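Folding a Hoodie Is Harder Than It Looks: A Chat About Teaching Robots With Your Hands

I had been promised coffee and a short conversation. I got the coffee, and then close to two hours on sleeves. The researcher I went to see works in the Jastdale group, on a project called Plevholm, and asked me to leave names out of it because the write-up is still with reviewers. Fine by me! I was there for the laundry anyway.

Plevholm is about getting robots to handle clothes in ordinary homes, and the method is what made me want to visit. There is no robot in the house while the examples are being collected. A person picks up a pair of hand-held grippers, one in each hand, and does the chore with those in place of their fingers. Each gripper carries its own camera, so what gets saved is the view from the wrist, plus how the tool moved and how far the fingers were open.

"People expect me to show them a robot on the first day," the researcher told me. "I show them two things that look like oversized tongs and I say, okay, put this shirt away."

I asked the obvious question, why not just film somebody folding with their bare hands, and got a laugh and then a serious answer.

"We tried that first. Hands are too good. You slide a thumb under a hem without thinking, you roll the cloth between two fingers, you flick it. A robot with two flat fingers can't do any of that, so the video is full of tricks it can never copy. When you hold the gripper, you're stuck with the same two fingers the robot will have. You get frustrated, and then you find a way that works with two fingers. That way is the thing we want." 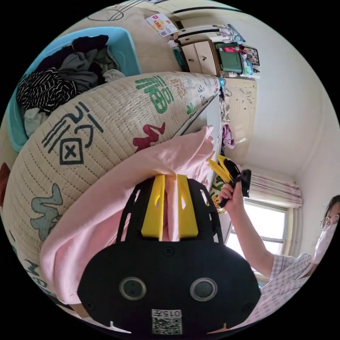

"And the homes matter as much as the tool," the researcher went on. "In the lab we had a gray table and four T-shirts. I could get a lovely number out of that table. Then we took the same model into an apartment and it went for the curtains."

It went for the curtains?

"It had learned that anything soft and bright was the shirt. Which was true, on the gray table!"

So the team stopped using the table. The collection I heard about covers 2598 recordings made in lived-in rooms, with the owners' own clothes, and the instructions were kept short. Collectors were told not to tidy up first. If there was a pile on the bed, they worked next to the pile. If the light from the window was strong, they left it strong. I said this sounded like a dream job for somebody like me, who has never tidied up first in my life, and I was told that plenty of people clean the room regardless and have to be gently asked to stop.

We got into the details of what makes a useful recording, and here my notes get messy (the researcher was demonstrating on my scarf). The short version is that the first grab is the part that counts. If the fingers close on one layer when you wanted two, everything after that is repair work. Early on, the team threw those recordings out as failures. Later they put them back in.

"That was the change that surprised me," the researcher said. "We had 679 recordings sitting in a folder marked bad. Somebody grabs the wrong layer, notices, lets go, tries again. I thought, well, that's messy data, who wants that? But a robot grabs the wrong layer all the time. If it has only ever seen perfect folding, it has no idea what to do next. It just keeps going, very confidently, with half a sleeve."

With the "bad" folder back in the mix, the robot started letting go and trying again without anyone having written a rule for it. I asked how big the improvement was and didn't get a figure, on account of those reviewers, but I did get a grin. What I was told is that it showed up mostly on the bulky items and hardly at all on towels. Towels were already fine. Everybody's robot can do towels, apparently.

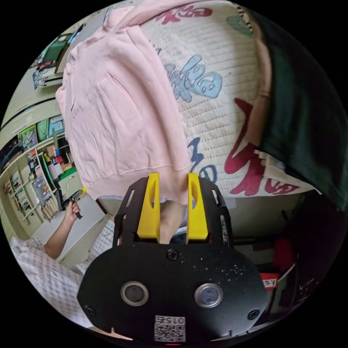

Bulky items are their own subject, and I could have stayed on it all afternoon. A T-shirt is close to flat, and you can more or less treat it as a sheet of paper with arms. A sweatshirt has thickness, it has a ribbed edge that is stiffer than the rest, and it bunches up into creases that hide where one part stops and another begins. The light pink one, held between the yellow fingers, shows the trouble pretty well: there's a seam and a pocket line running on the diagonal, and near the top a fold that looks like a hood curling over. "Every one of those is a landmark," the researcher said, "and every one of those can fool you." A pocket edge can pass for a hem if it's all the camera can see. The hope is that the ribbing gives it away, and much of the time it does.

I wanted to know whether two hands are really needed. Could you do this with one gripper and some patience?

"For a sock, sure. For a hoodie you want one side to hold still while the other side moves. What we learned is that the holding hand is the hard one. People think of it as resting. It's working the whole time, tiny corrections, giving a little slack and then taking it back. Our first model had a moving hand that looked beautiful and a holding hand that was basically a clothespin."

The fix took six weeks and was, in the researcher's words, "extremely boring." They had been letting each hand learn mostly from its own camera. They changed it so both hands share what both cameras see — the holding side can then tell that the other one is about to pull. I asked whether that slowed everything down. A bit, yes. The robot now waits a moment before big moves, and visitors find the pause funny. I think I'd find it comforting.

Then there's the matter of which gripper is which. Each tool carries a printed code label so that a recording can be traced back to the exact tool that made it, and I'd assumed that was plain bookkeeping. Not so! In one early batch from a site they call Gronow, the left and right tools had been swapped partway through the day and the log hadn't caught it. The model trained on that batch would reach across itself and tangle its own arms. It took them a good while to work out that the code was fine and the log was wrong.

"I stared at that training code for days," the researcher said. "Days. I rewrote parts of it that had nothing wrong with them. Some of those parts are better now, so, thank you, Gronow."

I asked about the robot itself, the one all of this eventually goes into. It's a two-arm setup they call Brosov, it lives back at the lab, and its fingers are the same shape as the ones on the hand-held tools. That match is what makes the whole approach hang together. From the wrist camera, the view the robot gets should look as close as possible to the view the person had, with the same fingers coming up into the same part of the picture. When they tried a slightly longer set of fingers on Brosov, it kept stopping short of the cloth and closing on air. So the fingers went back to the old length, and there is now a firm policy of changing both or neither.

What still doesn't work? I always ask this, and I like people who have an answer ready. This one had several. Zippers are bad. Anything inside out is very bad, and the team has only just started recording it. Dark clothes on a dark cover are a headache, and so is pattern on pattern, where the cloth and the thing it's lying on are both busy. Speed isn't great either. A person with the hand-held grippers takes maybe twice as long as they would bare-handed, and the robot is slower again.

"But I don't care about slow," the researcher said. "If I'm at work and it's folding at home, it can take all day. I care that I don't come back and find it's been folding the same sleeve since breakfast."

Has that happened?

"In the lab. More than once."

Before I left I got to try the grippers on my own sweater, which I'd been angling for since I walked in. I picked it up by the wrong layer on the first go, dropped it, and picked it up by the wrong layer again. The researcher seemed delighted and asked if I'd like to come back and do a full session sometime, for the folder that used to be marked bad. I said yes, of course, and I've started saving my laundry for it.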